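Zendcombe Soft Toys - read me first

Hello, and thank you for opening this! Zendcombe is a small collection of everyday recordings about plush toys and what people do with them on a tabletop: picking them up, turning them over, laying them down again. Seraina Hauser and I started putting it together in December, mostly at one wooden table, and it has grown to 107 clips.

The toys are the heart of it. We wanted the soft, squashy kind that change shape when you take hold of them, so you will meet plenty of round bellies and small ears. The panda is my own favorite - white with a black band around the middle - and it gets more than its fair share of clips.

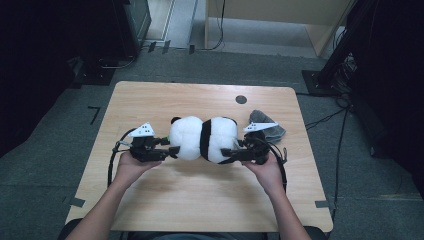
Each clip has a short note with the name of the toy, how it was held (one end, both ends, or by the middle) and whether it was lifted or slid. Mali Howells wrote most of the notes, and she is far more patient than I am about deciding where a belly stops and an end begins. In 8 clips we couldn't agree, so the holding field says "unsure."

Known gaps: very few long-haired toys, and nothing bigger than a couch pillow.

Questions and corrections go to Everett Kapoor, who looks after the notes file. Last updated 15 March 2022.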